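Four months with the arm

I promised an update on the automation project at Tisov, and I've been putting it off because there's so much to say! For anyone new: I work in the kitting room. We fill small parts orders for repair shops, drawers and bins all day long, and since November we've been sharing the job with a robot arm.

Shahla Bagheri runs the trial bench, the one with the green backdrop, and she lets any of us sit in when a new routine is being taught. I go whenever my shift allows. Drawers were the thing I most wanted to see tackled. We open and shut them all day, and by the end of a long order my wrist used to let me know about it.

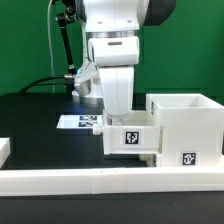 My own day has changed more than I expected. I used to pick 200 kits a shift and go home with my head full of part numbers. Now I pick maybe a quarter of that (the odd ones, the fragile ones, anything a customer has scribbled a note on) and spend the rest of the time checking, fixing layouts and working out why a drawer that was fine yesterday is a nuisance today. I love that last part. It's like a crossword with screws in it.

The pay question came up early, as it should. We got a new grade for people who take the bench training, 22 hours of it, paid. Two of the older pickers said no thanks and kept their stations, and that was respected. I was nervous about this in the fall and I'm still keeping an eye on it.

What I'd like to see next is the bin-to-bin work, moving stock between the low bins and the raised ones. It's dull, it's all reaching, and it eats the first hour of every morning.

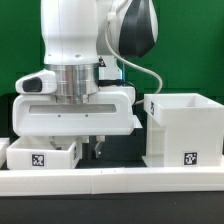
Troltatex wrote in the comments last time that their warehouse did the same thing and the pickers ended up bored, just babysitting a machine and waiting for the light to go red. I took that one to heart. We rotate every 44 minutes now (a strange number, but it fits between the breaks) and I haven't had a dull afternoon yet. Ask me again in a year!

The other big change is that we get a say in the fixtures. If a tag is in a spot where your hand naturally goes, you tell Shahla and the next version has it somewhere better. I've had two suggestions taken up so far and I'm ridiculously proud of both.

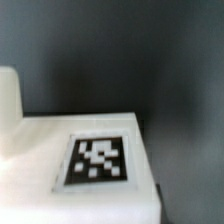
Marker tag set into its square recess, close up.

Next time I'll write about the training itself, including the test I failed the first time. If your workplace is going through something similar, leave me a comment. I read them all, usually on the bus.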